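Learning > Textbooks > Everyday Food Science > Part Two > Chapter 5

Contents Glossary Study Aids Teachers Sign In

We use cookies to remember your place in the book. Accept / Manage settings

Chapter 5
Heat on the Move

Toast is a wonderful place to begin a chapter on heat. A slice of bread goes in soft and pale, and a couple of minutes later it has a brown crust, a new smell, and a crunch you can hear across the kitchen. Put a pot of beans on the stove and the same form of energy gives you something completely different: soft, creamy, and not the least bit brown. How can that be? By the end of this chapter you'll be able to explain it to anyone who shares your breakfast table.

A toaster and a pot of soybeans will come back again and again in the next few sections.
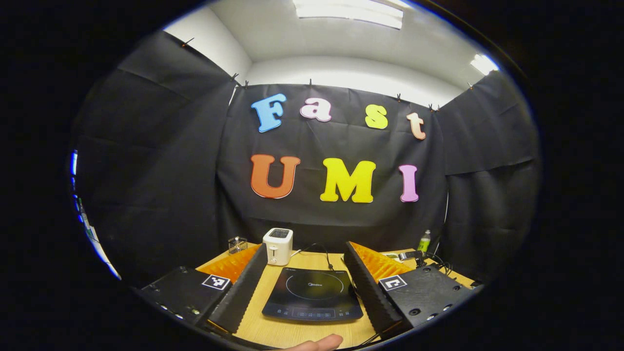
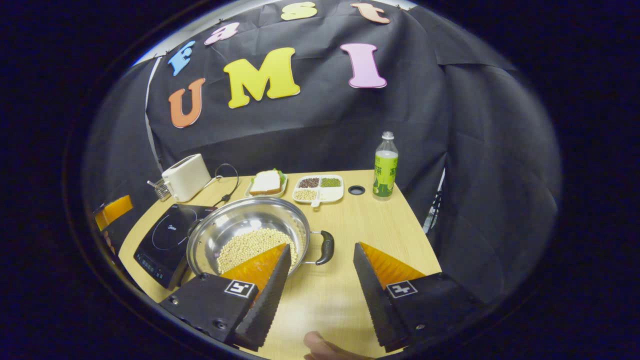
Decha Khunthong would start with the beans. Toast is over too fast, he argues in his kitchen notebooks, and a cook who wants to understand heat should pick a food that makes you wait. A dry soybean has to take in water before heat can do much for it, and he likes the way that slows a student down. "You have time to look," he writes. "You can take one out, cut it in half, and see how far the change has gone."

We're going to use both foods, but he has a good point about cutting things in half! Most of what heat does to food starts at the outside and works its way in, and a knife is one of the best tools you have for following it.

5.1 Three ways in

Heat always travels from a warmer place to a cooler one. It can make the trip by conduction, by convection, or by radiation, and in a real kitchen you nearly always get a mixture.

Conduction is heat passed along by touch. Particles that are moving quickly bump into their slower neighbors and speed them up, and those neighbors bump the next ones along. Metals are very good at this. Air is poor at it, and so is dry bread, which is full of air. That's why a thick slice can be dark on the outside while the middle is still soft.

Convection needs something that flows. When water at the bottom of a pot warms up, it spreads out a little, becomes lighter than the cooler water above it, and rises. Cooler water sinks to take its place, warms in turn, and up it goes. If you've ever watched a bean drift around in a simmering pot, you've watched a convection current (with a passenger).

Radiation needs nothing in between at all. The glowing wires in a toaster send out infrared waves that cross the gap and are absorbed by the surface of the bread. Hold your hand near a sunny window on a cold day in winter and you'll feel the same kind of energy arriving, even though the air in the room may be chilly.

5.2 Why beans don't brown

Water at sea level boils at 212°F, and as long as there's liquid water in the pot, it can't get much hotter than that, however high you turn the burner. The quick browning you see on toast takes a good deal more heat, well past the point where the surface has dried out. So the toaster dries the bread first and then browns it, and the boiling pot never gets the chance.

This is such a useful idea that it's worth trying on other foods right away. Think about boiled potatoes and roasted ones, or a steamed dumpling and a fried one. In each pair, ask yourself where the water went.

Try It: The Cut-Bean Test

Soak 30 dried soybeans in plenty of cold water. Take out 5 beans after 90 minutes, and cut each one in half across the middle. Draw what you find, using a pencil to shade the part that still looks dry. Put the rest in the refrigerator to go on soaking overnight, then cut 5 more in the morning and draw those beside the first set. Keep your drawings; you'll need them again in Section 5.4, when we talk about why soaking changes the cooking time. Soybeans shouldn't be eaten raw, so throw the cut ones away.

Words to know in this chapter

conduction, convection, radiation, infrared, boiling point, browning, absorb

Before you read on

Pick a meal you ate yesterday and write down every place where heat moved while it was being made. Include the pan handle, the steam, and your own fingers if you burned them. Then put a C beside each case of conduction, a V beside convection, and an R beside radiation. Some lines will need two letters, and a few may need all three. Bring the list with you to Section 5.3, where we'll open the oven door and sort out what's going on inside.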